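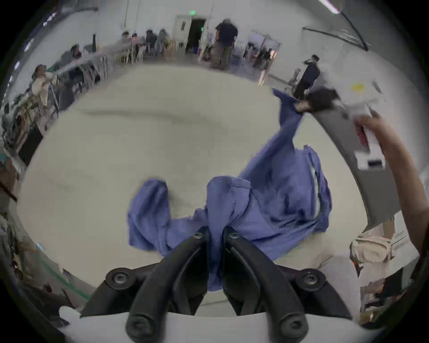

Left sleeve first, Inora said from the far end of the table, or the yoke would twist and the whole lot would come back again.

I took the left sleeve. The Vondis contract allowed one fold and one fold only: sleeves in, sides to the centre, hem to the collar. Irnberg had returned 256 shirts in March for sleeve creep, a fault in which the cuff works its way out of the bundle in transit. Their inspector had written the term in capitals.

The fabric was the difficulty. It was a soft weave and held a twist longer than it held a crease. I laid the body out, smoothed it towards the hem and checked the shoulder seams against each other.

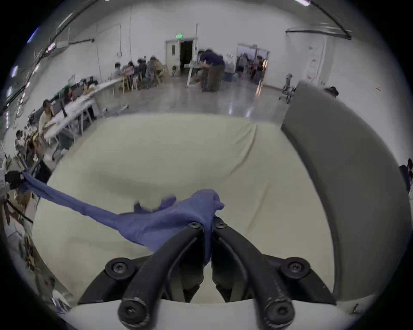 After that I measured the width again, as the sheet required, and wrote the figure in the column. It was two millimetres over. Inora came to look. She said Zarei used to pass anything under five – then she unfolded it herself and went back to her end.

There were more than 700 to go. I turned the sleeve down along the side seam, let go, and waited to see whether it would stay.

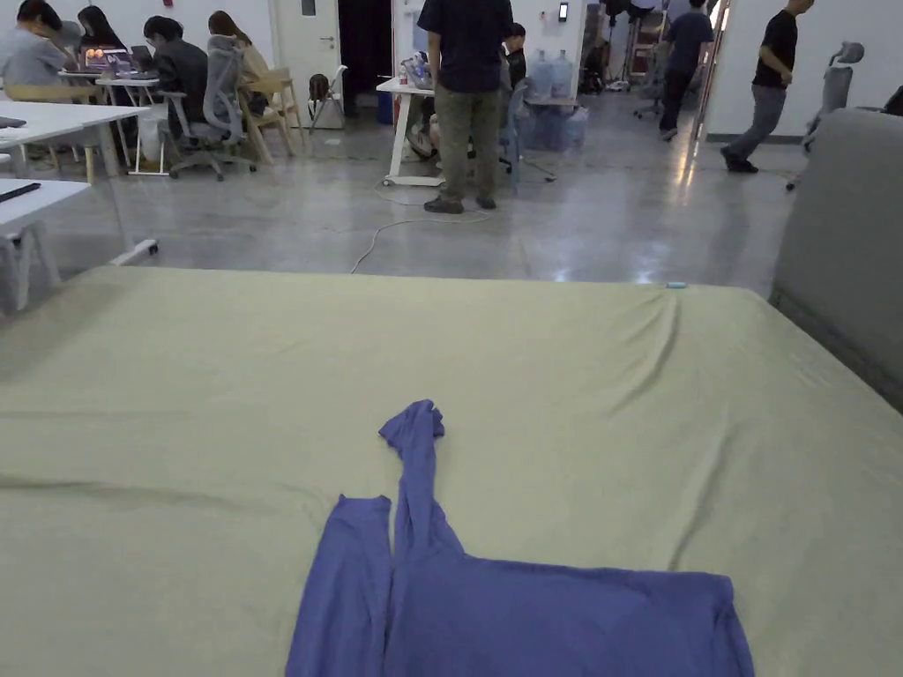 Second shift

The sleeve had moved. I entered it as creep, minor, and began again from the collar.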